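Bread Roll

Last updated: 25 Aug 2024

A bread roll is a small, single-serving loaf, usually round or oval, and I've been eating them since before I could hold one properly.

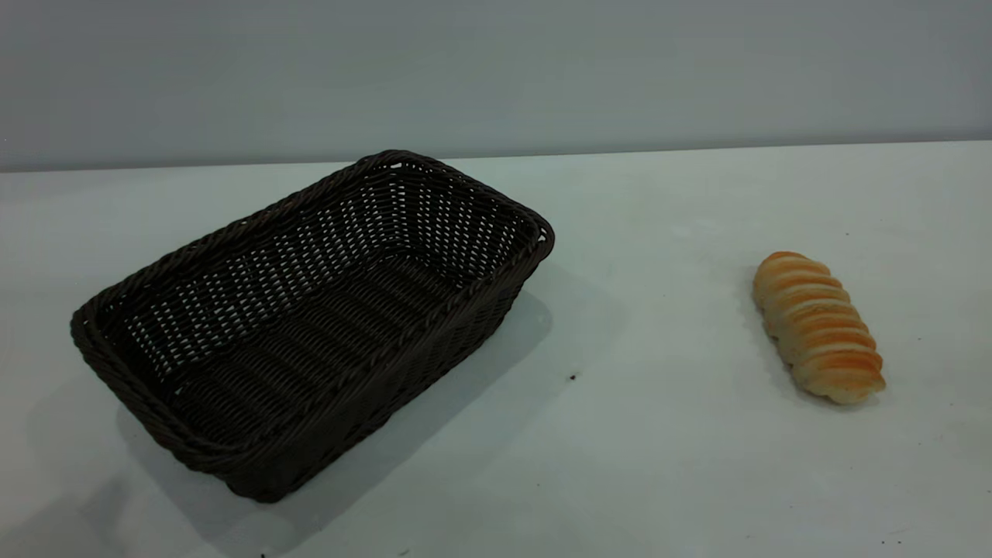 I grew up on the ones from the Letham bakery, so I'm biased toward soft and slightly sweet, but the family is huge. You've got crusty rolls, dinner rolls, milk rolls, seeded rolls, and the knotted ones my aunt only made in July for some reason (I never got the recipe, and yes, I'm still sore).

Dough

Most rolls start with flour, water, yeast and salt. Softer kinds add milk, butter or an egg. I shape mine small and bake them for around 21 minutes, which my oven likes and yours might not. Let the dough rise twice if you have the patience!

Glazing

A beaten egg brushed on before baking gives you that brown shine. Milk gives a duller finish, and melted butter goes on after, while they're hot, so the crust stays soft.

Names

This is where people get heated. Bun, bap, cob, barm, batch: depending on the town, you may be handed the same roll under any of them. I say "roll" and get corrected about half the time.

Keeping

Rolls go stale fast. I freeze mine in bags of 6 and warm them for five minutes straight from the freezer.

Comments

akanda: You left out potato rolls?? Best ones there are.

jumer_bakes: Mine took 25 minutes but came out lovely, thanks.

crumbly: It's a cob. End of.

Filed under: Breads & Baking, Yeast Breads, Everyday Food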